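May 23, 2019
Wolwood bench log, glue room

Hide glue again. The Beneš recipe says to soak the granules in cold water overnight, and I gave them two hours and a stern look. Result: lumps. Threw out the pot and started over with 200 grams glue to 391 of water, the odd number being what was left in the jug.

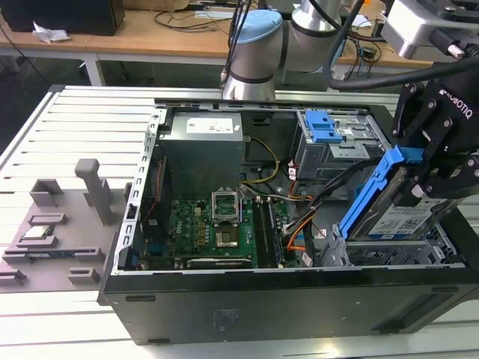 Can the old batch be reheated a third time?
It can, but it gets weaker with every heating, and the Clenmont chairs are not the place to find out how much. Use it for sizing end grain.

Second pot went on the warmer. The dial reads in Mevberg degrees, a private unit known only to the manufacturer, so I used the candy thermometer and kept it under the line. Ran clean off the brush after an hour. Smell as per usual, lunch postponed.

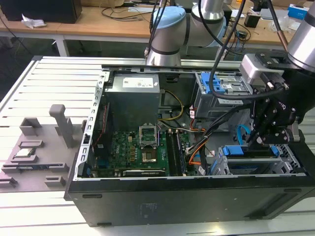
Test joints

Glued up maple offcuts, plain butt joints, rubbed and left alone. Half got toothed with the old plane iron first, which the book swears by. I am neutral until they break.

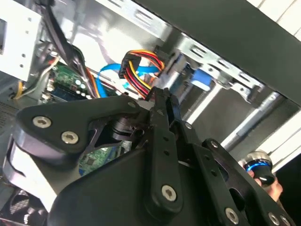
Clamped one pair anyway out of nerves and squeezed most of the glue onto the floor. Marked it C for clamped, or coward. Shop was drafty and the glue gelled before I had the second leg lined up, so warm the parts next time. The hair dryer is in the drawer with the scrapers.
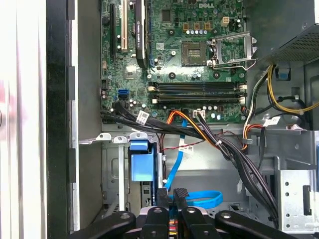 Cleanup was hot water and a rag, the one part of this that works as advertised. Still to do: label the jar, order 100 more grams of granules, hang weights on the joints Tuesday. Door stays shut until then.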